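Warneck Community Rooms — Hiring Questions
Last updated 5/15/13

How do I book a room?

Ring the office or fill in the form at the front desk. We take bookings up to 18 months ahead. A booking is not confirmed until you have had a letter or email from Sylvie Caron with your reference number on it. If you have heard nothing after a week, ring again, as forms do go astray.

Which rooms can I hire?

The Charbonneau Hall, on the ground floor, seats 74 in rows or fewer at tables. The Renanora Room is upstairs and suits classes and small parties. The Meeting Room is next to the kitchen and is let by the hour. We no longer hire out the old stage area on its own.

How much does it cost?

Hourly rates are on the sheet at the desk and change each February. A full weekend in the hall, Friday evening to Sunday night, is £436 including the kitchen. Regular groups pay a lower rate after their first term. Ask Sylvie which rate applies to you before you tell your members a price.

Do I have to pay a deposit?

Yes, for parties and weekend hire. It is returned by cheque once the room has been checked. We do not ask regular daytime groups for one.

Are tables and chairs included?

Yes. Stacking chairs are kept in the cupboard at the back of the hall. Folding tables are on the trolley beside them — please lift the trolley over the door strip, don't drag it.

We also have round tables, which most people ask for at wedding teas and quiz nights. They have a pale wood-grain top with a yellowish edge band. Put a cloth or mats down before serving hot food, and do not use tape or drawing pins on them.

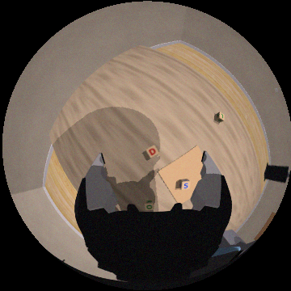

Can we use the kitchen?

The kitchen is shared on weekdays and has to be booked along with your room. There is a cooker, a fridge and an urn. Bring your own tea towels. Food left in the fridge overnight will be thrown away.

What time do we have to finish?

Music must be off by 11pm and the building empty by midnight. Your hire time includes setting up and clearing away, so allow for both when you book. Two people from your group need to stay until the end to sign out with Wayne Friesen or whoever is on duty.

Can we bring a bouncy castle?

Only in the hall, and only the low kind. The firm must send us a copy of its insurance first.

Is there parking?

There are spaces behind the building, shared with the surgery until 6pm. Don't park across the side gate. The front bay is for blue badge holders and for unloading.

Is the building accessible?

The hall, kitchen, Meeting Room and accessible toilet are all on the level. There is no lift to the Renanora Room. If someone in your group can't manage the stairs, tell us when you book and we will try to swap you with another group.

What if I need to cancel?

Tell us in writing. With more than four weeks' notice you get everything back. After that we keep half the fee, unless the room is let again.

Who do I contact about a problem on the day?

The duty phone number is on the back of your confirmation. For complaints, write to Amr Lamrani at the office.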